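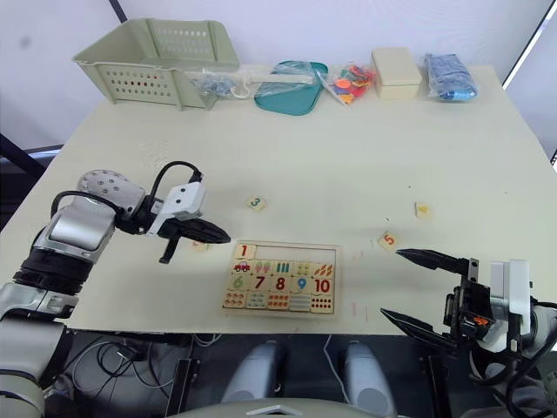
Pre-harvest inspection, Rarnstead grain site
Checked 11 Sep 2020, with comments

Bin 1, ladder and cage: PASS. One bolt is newer than the rest and looks embarrassed about it.

Bin 2, ladder and cage: FAIL. Bottom rung bent. It was bent in August too, when the comment was "will fix."

Auger guards: PASS, all fitted. The Planell auger still has its warning decals, faded to a tasteful pink.

PTO shaft shields: FAIL on the Győri tractor. Baler twine is not a shield. Do not run until replaced.

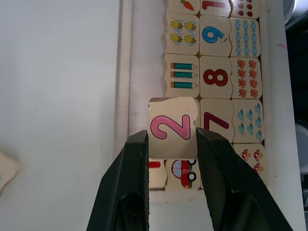 Dryer, gas lines and shutoff: PASS. No smell at any joint. Hour meter reads 1,346; service sheet stops at 766. Somebody please find the other sheet, or write one.

Fire extinguishers: PASS on charge, FAIL on access. The one by the dryer is behind 400 empty seed bags. Move the bags.

Bin entry harness: PASS. Very clean. Suspiciously clean. Retrain everyone before anyone goes in.

Moisture sensor, Ikberg unit: NOT TESTED. Password unknown. Tried "password."

Lockout tags: PASS, once located in the coffee can.

Reinspect failed items before the first load comes in. Bin 2 stays locked until then, and the key stays in the office.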